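Journal > Kitchen > Tea things

The small black pot

Print this post | E-mail this post

So I've gone back to proper tea. I know, I know, I said the same thing last winter and by August I was dunking a bag in whatever mug was clean. But I've moved the tea things onto the white table, away from the toaster and the pile of school notes and the fruit bowl, and it's made a bigger difference than I expected!

The pot is the round black one I've been going on about since the market at Etley. It's squat and a bit tubby, with a stubby spout and a big arched handle that stands up over the top. I'd gone in for a colander. The stall had one of those signs saying everything was as marked, and I still tried to get a couple of dollars off, and failed, and bought it anyway. The cup is from a different place altogether (Cokitz, the homewares shop next to the chemist) and it's tiny. It's dark as well, so everyone assumes they came as a set.

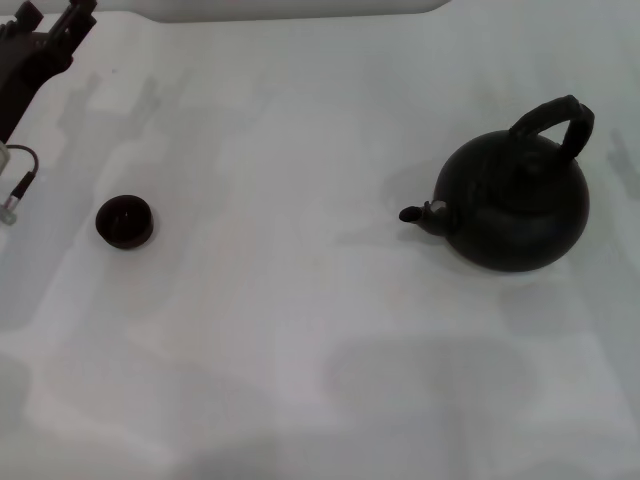
My sister reckons a cup that size is a waste of washing up, and that if you're going to boil water at all you might as well fill something with it. She drinks hers out of a soup mug. She also told me that dark cups are no good because you can't see how strong your tea is, and annoyingly I've had to give her that one. I poured what I thought was a nice light brew on Saturday and it nearly took the enamel off my teeth.

My way round it is to stop looking and start counting. I use the timer on the oven, set to 3 minutes for the everyday black and 2 for the green, and then I pour straight away, all of it. Whatever doesn't fit in the cup goes in a jug. If you leave the leaves sitting in there with the last bit of water you get that dry, furry taste — the one that made me think I didn't like green tea for most of my twenties.

I've also gone down to one sort of black at a time. There used to be a whole shelf of tins, half of them with a teaspoon of dust in the bottom, and a lavender thing someone gave me that smelt like a linen cupboard. Out it went. I kept the Hennessy Breakfast, which is the loose one the grocer weighs out for you, and the green, and a bag of peppermint for after dinner.
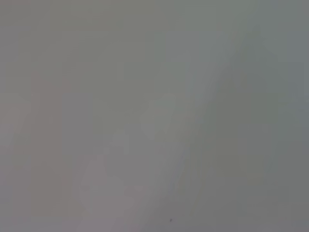 Setting it out

I like the spout facing the cup, pot on the right, because I'm right-handed and it means I only have to tip and not twist my wrist about. Leave a decent gap between them. When I had everything squashed together on the bench I was forever knocking the cup with my sleeve when I reached for the handle, and I've mopped up enough tea to last me.

White is a terrible colour for a tea table, by the way. Every drip shows. I wipe it with a wrung-out cloth straight after, and if I've been slack and there's a ring, bicarb and a bit of elbow grease will shift it. I tried a cork mat for a week but it slid.

The other thing I had to relearn is pouring. With a tall handle like this your hand is a long way above the spout, so a little tilt goes further than you'd think. I go slowly until it starts to run and then commit! Dithering is what makes it dribble down the front. And have a practice run with cold water if the pot's new to you, over the sink, as many goes as you like.

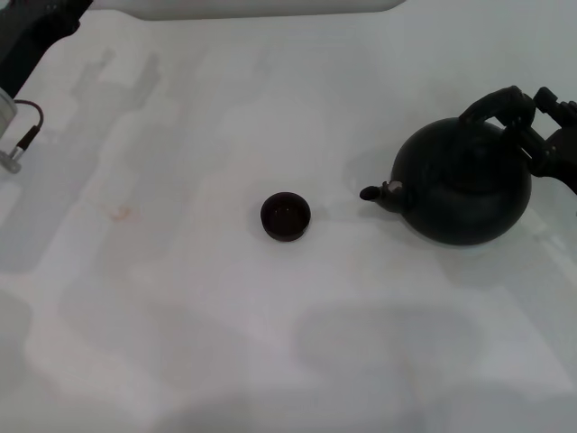

And don't fill it to the brim, either. I stop well short of the lid, otherwise the first pour comes out in a rush and a small cup has no room for that sort of enthusiasm. It took me roughly a fortnight to get the amount right by feel. I'd love to say I measure it but I don't, I just listen for the sound changing as it fills.

Cleaning is easy. Hot water, no detergent in the pot, lid off and upside down on the rack until the morning. The cup just gets done with everything else.

I did spend a good while looking at a matching tray at Cokitz. It was $59, and for that money I can carry two things across the kitchen by hand. Might check Etley again in spring though, there was a bloke with trays near the back fence and I didn't stop because I had my arms full of pot.

Print this post | E-mail this post

Recent posts
What I kept from the tea shelf
Bicarb on everything: a month of it
Etley market, the good end and the other end
Peppermint that won't stop growing
A colander, finally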